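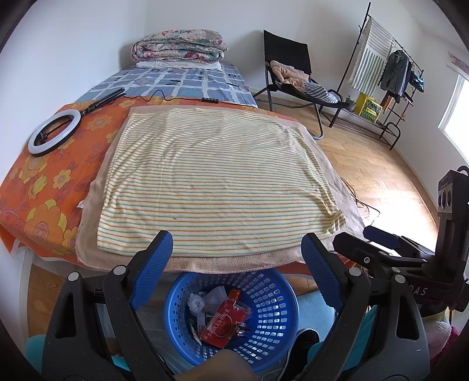
A bedroom bin is never full, one respondent in Kolten wrote, so it never gets emptied on the same night as the kitchen one, and whatever is in it misses the truck. Similar remarks were made in the replies from Travstead and Ullska. They point to a gap in the collection model used so far, which treats each dwelling as having a single point of disposal.

Figure 4. Open basket at floor level beside a bed, containing crumpled tissue and a food wrapper.

4.2 Secondary bins and delayed disposal

We use the term secondary bin for any container outside the kitchen that receives waste before it is moved to the kerbside bin. Bedroom baskets (Figure 4), bathroom pails and desk bins all fall in this class. Their contents are light and bulky for their mass, mainly tissue, wrappers and small packaging. In the Chornovol method, which we follow for sorting, tissue is recorded as fibre and coated or metallized wrappers as residual, whatever the labelling on the pack.

Two effects follow for the estimate of household waste. The first is delay. Material placed in a secondary bin enters the kerbside stream in a later collection period, so a short audit will undercount it in some dwellings and overcount it in others. Over a full season the errors should cancel. Over a single fortnight they do not, and the audits in Travstead were of that length.

The second effect is mixing. Secondary bins were seldom lined with separate bags for recycling, and respondents said that the whole contents were tipped into the general bin. Clean paper and card were lost to the residual stream this way. The loss per dwelling is small, but it occurs in most dwellings and is missed by surveys that ask only about kitchen habits.

To correct for delay, the audit period was extended by 5 days at each end in the Ullska sample. Items under 20 g were weighed in batches, as the field scale was not reliable for single wrappers. Batches heavier than 500 g were split before weighing. No correction was made for moisture, and tissue masses should be read with this in mind.

Basket volume was left out of the model. Owners could not state it with any confidence, and fill level at the time of emptying varied too widely for volume to serve as a proxy for mass. Emptying interval was used in its place, taken from the household diaries where these had been kept and from the median for the town where they had not.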